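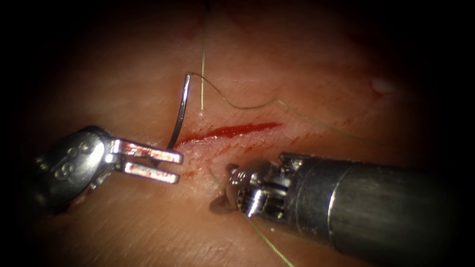

How many times can a suturing practice pad be used?

At the Conddale Surgical Skills Center, a pad is used until both faces are worn out, and under a new program the worn pads will go back to the supplier instead of into the trash.

HOSTAMBY – The skills center in Hostamby will start returning its used suturing pads in April, under an agreement with Skirkar, the company that makes them. The center went through 1188 pads last year. All of them were thrown away.

The pads are flat sheets of soft material that stand in for tissue. Trainees use them to practice placing a curved needle beside an incision, driving it through and closing the cut. After enough passes the edges of the cut begin to tear, and stitches no longer hold the way they would in a fresh pad.

Chepkoech Koech, who manages supplies and scheduling at the center, said the pads had become the largest item in the lab's trash by weight.

"Gloves and suture packets don't add up to much," Koech said. "A pad is heavy for its size, and we were filling a bin with them by the middle of the week."

Under the agreement, used pads will be stored in lidded crates at the back of the lab. Skirkar will pick up the crates when it delivers new stock. Each crate holds 100 pads. The company plans to grind the old material and press it into the backing layer of new pads. The top layer, where the cutting and stitching is done, will still be made from new material.

Trainees will be asked to do a little more at the end of a session. Needles have to be out of the pad and in the sharps container before the pad goes in the crate, and any thread left in the cut has to be pulled. Pads marked with ink can be returned. Pads that have been cut all the way through can be returned too, as long as the pieces are kept together in a bag.

Koech said the needles are her main concern. A curved needle can sit almost entirely under the surface once it has been driven in, and a short piece of one is easy to miss. Staff will pass each pad over a magnetic plate before closing a crate.

"If we send back one needle, that's a problem for whoever opens the box," she said. "So we check every pad – even the ones that look untouched."

The center tested the routine over the winter with its evening group, which meets at 6:30 p.m. in the smaller of the two labs. The group filled one crate. Two pads were pulled at the magnetic plate, both with a broken needle tip inside. The check took less time than Koech had planned for, and she has since moved it from a separate shift into the regular end-of-day cleanup.

A second supplier, Brøndum, was also considered. Its pads cost less, but the company does not take them back, and several instructors said the surface was too stiff for beginners. The center will keep a small stock of the Brøndum pads for knot tying, where the feel of the needle going in matters less.

The center has ordered 2000 pads for the coming year. The increase comes from two added beginner courses, which use more pads than the advanced ones. Beginners often put a new cut in a pad when an earlier one has started to tear, and they tend to pull the thread tighter than they need to.

Fees for the courses will not change. Trainees who want a pad for practice at home can still buy one at the front desk, and worn pads from home can be dropped off there during lab hours, with the needles removed.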